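Pedero Growers Add Shared Wash and Pack Shed

Vegetable farmers in the Pedero area will have a shared place to clean and pack their crops starting in January, when a wash shed opens on the Roy farm east of town.

The building was put up for hay and had been used for storage in recent years. It now has a concrete floor with drains, two long sinks, a walk-in cooler and a household washing machine refitted to spin salad greens.

Nusrat Karunaratne grows lettuce, spinach and carrots on rented ground and has been packing orders in her garage. She expects to bring in 60 crates a week once her spring greens are ready.

"My cooler at home holds two days of picking," Karunaratne said. "After that I have to stop cutting, even if the crop is ready." 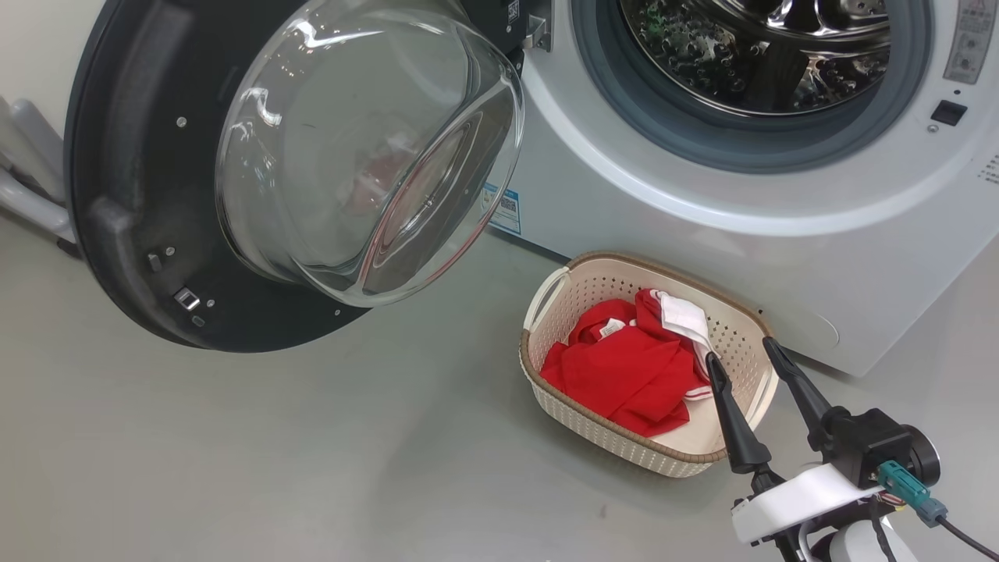
Local Farms

Growers will book the shed in half-day blocks and pay $300 for the season. Cooler space is included. The shed opens at 5 a.m. on market days.

Rodel Aquino, who manages the bookings, said nine farms have signed up and there is room for four more. Most of them work less than five acres.

Water comes from the farm's own well, which was tested before the sinks went in. Welington Sales will teach a short class on produce washing and record keeping, and each farm must send at least one person before its first booking.

Growers who want a place can leave their name at the Driditz feed store.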